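PALLBRIDGE HOTELIERS QUESTION CONVENTION CENTER VISITOR FORECAST

Pallbridge, Jul 20, 2022. The Raudsepp Association of Independent Hotels today asked the city to hold off on its planned convention center until the visitor forecast behind it has been checked by someone with no stake in the project.

The forecast, prepared by the consulting firm Brollow, says the center would fill 577 extra hotel rooms a night in its first full year. The association has read the report twice and still can't find where that number comes from.

"We would love to believe it," said Ona Mägi, who chairs the association. "We have heard promises like this before. The trade hall in Gurach was supposed to bring in 200 events a year, and our members there are still waiting for them."
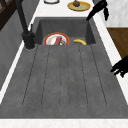
Sink and grooved drainboard set in a white countertop.

Brollow's report counts every delegate as an overnight guest. Members say many people who come to meetings in Pallbridge drive home the same evening, and the report has no line for them. It also assumes that room prices will hold through the winter, when most of the smaller hotels cut theirs.

The association surveyed 100 event planners in May. Only seven said a larger hall would make them more likely to choose Pallbridge. Most asked for better train service first. 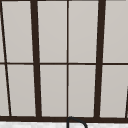

Small hotels are being asked to pay for the center through a higher room charge, starting before the doors open. Rimantas Vaher, who runs a guesthouse near the station, said he has already put off repairs because of it. "Dark bars and big panes of glass look fine on a window," he said. "They don't tell me who will be sleeping in my rooms in February."

The association is asking the city to publish the full figures, to have them reviewed, and to delay the room charge until the review is finished. It has not taken a position on the site itself.

Media contact: Ourania Tsoukalas, Raudsepp Association of Independent Hotels, Pallbridge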